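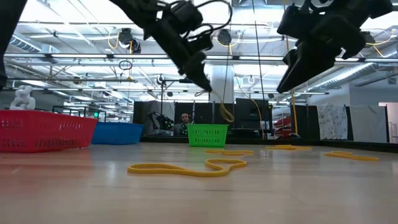 Kistport Makers Board > Out and About > Open day at Ogundipe, who went?

marrowfat
Went to the Ogundipe open day over in Rastville and I've been boring everyone at home with it ever since, so now it's your turn. They had the robot arms working with rubber bands and plastic baskets, and I stood there so long my tea went cold. I'd planned on an hour and stayed until they started putting the chairs away!

I know it sounds like nothing. Rubber bands, baskets, done. But have you ever tried picking a floppy band off a flat table with two fingers and no fingernails? I tried it when I got home with a pair of kitchen tongs and it is maddening. The band rolls, or folds over on itself, or you get two when you wanted one.

Anyone else there? I'd love to hear what the afternoon talk was like, I missed it queuing for the car park.

tidewrack
I was there for the morning. Agree it was a cracking day out and the staff would talk to you for as long as you liked. Bit less sold on the bands than you are. A hopper and a vibrating feeder would get through a sack of them while those arms were still thinking about it. If I had 2,000 of anything to sort I wouldn't start from there.

marrowfat
But would the feeder cope when they're all knotted up together? That was the bit that got me. Once they're in a heap with three colours through each other you've got to decide which one you're even going for.

tidewrack
Fair, tangles are horrible for a feeder. I'd still say don't let them get tangled in the first place :)

pennywhistle_b
Hello both, I did the afternoon so I can fill in a bit. The talk was short and mostly questions. The chap giving it said soft things are where they spend nearly all their time now, bands and cloth and bags, and that a hard block with square corners is a holiday by comparison. Somebody asked why bands and he said they're cheap, they don't break, and they never land in the same shape twice.

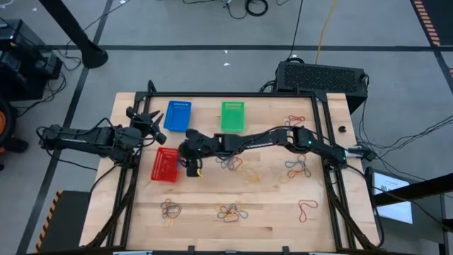
He also said colour is the easy part of it. Telling red from blue is no bother if the lighting's decent. Working out where one red band stops and the next red band starts is what gives them grief, and I must say I couldn't always do it myself from where I was standing.

My youngest asked if the robot minded doing it all day and got a proper, serious answer, which I thought was lovely of them.

gantry_moth
Couple of practical notes for anyone thinking of the next one:

Parking is hopeless after 11am. Use the field.
There's a step at the side entrance, ask for the front if you've got wheels.
The floor is concrete throughout, so wear something kind on your feet.
The tea urn takes coins only.

On the argument above, I'm with marrowfat. I work in packing (the Stolik site, some of you will know it) and we've got feeders, and they're brilliant right up to the moment you change the product. Then it's new tooling and a fortnight of swearing. What I liked about the arms was the idea that you could tip out something different and not have to rebuild the machine around it. Whether it's quick enough to earn its keep is another matter and I did ask. The answer was "not for your line, no". Good for them for saying so.

tidewrack
That's the most useful thing anybody's told me about it. What did they say about speed in numbers?

gantry_moth
They wouldn't be drawn on speed. What they did have was a tally on a whiteboard by the door, bands put away since the rig was last set up, and it said 2,283 when I left. No idea how long that took them so don't go dividing it by anything.

tidewrack
Too late, I'd already got the calculator out.

pennywhistle_b
It'd gone up by 50 between us arriving and me noticing it again on the way to the loo, if that's any help to you. I wasn't timing it, sorry!

oldbrasshinge
Didn't go, was on shift, now very annoyed. Question for those who did: was it running by itself, or was there a person driving the arms from somewhere? I've been to demos elsewhere where it all looked terribly clever and then you spotted the bloke with the controls.

marrowfat
Good question and I don't want to say something wrong. I was told they do both. Some of the time a person guides the arms so they've got examples to learn from, and some of the time the arms have a go alone. I didn't think to ask which one I was watching. I was too busy cheering for a yellow one.

oldbrasshinge
Then I'm staying on the fence. Not being sniffy, I'd just want to know before I got excited.

gantry_moth
I don't see that it spoils it. Somebody has to show an apprentice as well. I had 3 goes at threading a strapping machine before I got it right, and that was with my supervisor's hands on top of mine.

oldbrasshinge
An apprentice doesn't get an open day though.

gantry_moth
Mine would've been a disaster.

pennywhistle_b
For what it's worth, they were very open about it if you asked. There was none of that "and now, ladies and gentlemen" business. When a visitor wanted to know what happens if an arm drops one, the answer was that it gets dropped, and then it's just another band on the table in a silly shape.

marrowfat
Yes! I love that. You're all thinking about factories and I just want one to do the drawer in my kitchen. Bands, bread bag ties, those little plastic clips, the lot.

tidewrack
Now that I would pay for.

newtothis_linnet
Is there going to be another one? Only just joined the board and I'm ten minutes down the road from Rastville. Would it be all right for a seven year old?

pennywhistle_b
Welcome! Mine's six and was glued to it. Take a snack. I was told they're hoping for September, but the woman on the desk did say hoping, so keep an eye on their noticeboard.

gantry_moth
If it's September I can fit four in the van from Kistport, leaving from the usual place. Hinge, you've got first refusal, and you can ask them who's driving.

oldbrasshinge
Go on then. Put me down for a seat.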